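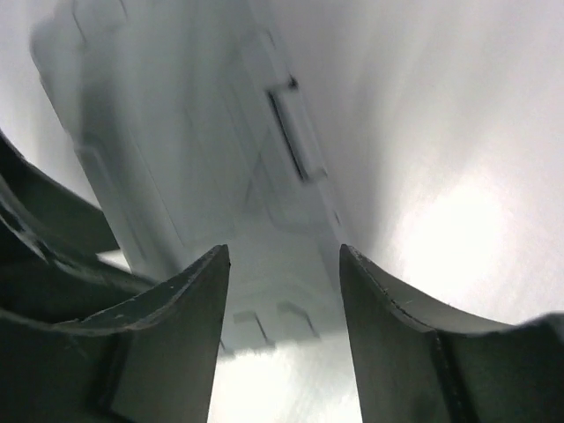

Between the fingertips, a pale plastic part with molded panels and a long dark slot.

Before we buy a second arm

The quote from Orkow came back in April and it has been sitting in my inbox ever since, because every time I open it I get annoyed. Two arms, two grippers, a service plan, and a page of promises about how fast we will earn the money back. I was asked to write something for the newsletter about where the equipment plan stands, so this is where it stands: I am not convinced, and I would like more people to read the numbers before we sign.

Start with the grippers. The fingers are listed as a wear part, which is fair enough, but the quote includes exactly one set per arm. Have a look at the upper rims in the picture. There are scuffs and fine scratches on both sides. Maybe that is only cosmetic. I asked the Orkow rep how many cycles a set is good for and was told that it "depends on the application." Everything depends on the application. I need a number I can put in a spreadsheet, and if they won't give me one then we should budget for replacement sets ourselves and stop pretending the line is zero.

Then there is the wrist camera. It is listed as an option, at 3,000 per arm, and the rep talks about it as if it were a nice extra. Every demo they have given us used one. If the arm can do our parts without the camera, I want to see it done without the camera. If it can't, the camera belongs in the base price and the comparison with Birkance needs to be redone, since Birkance includes theirs. On paper Orkow is cheaper. Add two cameras and spare fingers and I am no longer sure it is.

My bigger worry is the parts. Light-colored molded housings with slots and small openings are the bulk of what we want handled at Mekstead, and they are a pain. Pale part, bright white surface under it, strong light on top of that. A person picks it up and turns it over without thinking. I have sat through plenty of sales talks where the sample is a nice dark block with square sides, and that tells me nothing. Wouter Maes in purchasing has now asked both vendors to run 8 of our own part numbers, picked by us, on a white table under our normal lights. Orkow said yes but wants to choose the lights. We'll see.

The payback figure is the one that really bothers me. Orkow says 2 years. To get there they assume two full shifts, no changeovers longer than a few minutes, and nobody standing next to the thing. We run one shift and a bit. We change over more often than that on a quiet day. When I put our own hours in, I get 5 years, and that's before the service plan goes up, which the contract lets it do every year. Wouter thinks I am being too gloomy on changeovers, and he may be right, but his version still doesn't land anywhere near 2.

There is also the Sepúlveda line to think about. That space was promised for packing, and the floor plan attached to the quote puts the second arm right in the middle of it. I assume this was a mistake. If it wasn't, somebody should say so out loud.

What I would support: one arm, with the camera, two spare finger sets, and a clause that lets us add the second at the same price if the part trial goes well. Birkance has already agreed to something close to that. Orkow has not answered.

The full quotes and my spreadsheet are in the shared planning folder. The hours are on the second tab and the changeover times are on the third, and if you run a station and think yours are wrong, please fix them and put your initials in the last column. Questions about the part trial go to Wouter.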